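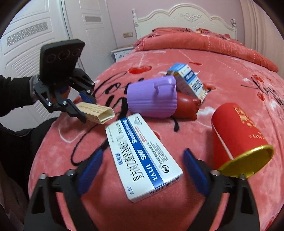

OPINION | Planning & Budgets

When Shakuntala Kashyap sent me the draft equipment plan for Cleltodier in August, the first line was a robot arm and the second line was a bigger robot arm. Hand-held grippers came in on page four, under "accessories." I wrote back that I loved the plan and wanted it turned upside down.

I really do think this is the most exciting time to be buying gear for a small robotics group, and the grippers are the reason! You pick one up, you do the job yourself, and what the jaws did goes on record. A medicine box, a small carton, a canister, a cup, all on somebody's bed with the headboard and the heap of bedding right there. A home is full of soft surfaces and odd shapes, and a budget that starts with an arm bolted to a bench won't meet many of them in the first year.

Our own first order, placed with Hiveck, came to $2,381, and I'd spend it the same way tomorrow. Most of it went to grippers, bought in pairs. Please buy in pairs. Wilmer Muñoz at Trallton held out for singles to stretch the money, and I understand the instinct, but so much of housework takes two tools at once - one holding the carton, the other working on whatever goes in it.
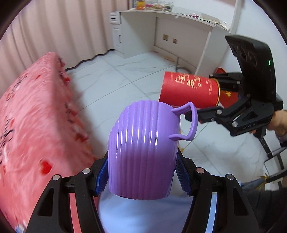 Then there are the parts that wear. Finger pads get their own line in my budgets now, and I order up to 40 at a time. They're cheap, they're dull, and a session stops dead without them. Screws too, in the right size, in a labeled bag. Storage is the other thing people leave out of the plan, and video fills a drive faster than you'd guess.

I'd also pay for people's time before paying for a second model of anything. Solanki's plan had 40 hours of practice written in before the first real session, and I thought that was generous until I tried to pick up a ribbed mug by its sides with one of these things. Now I'd call it about right. Learning that in your hands is great fun, by the way, and it makes you a much better shopper when the arm catalogs come out.

Shakuntala's new draft has the arm in year 2. She kept the bigger one in as well, with a question mark next to it, and I'm not going to argue with that.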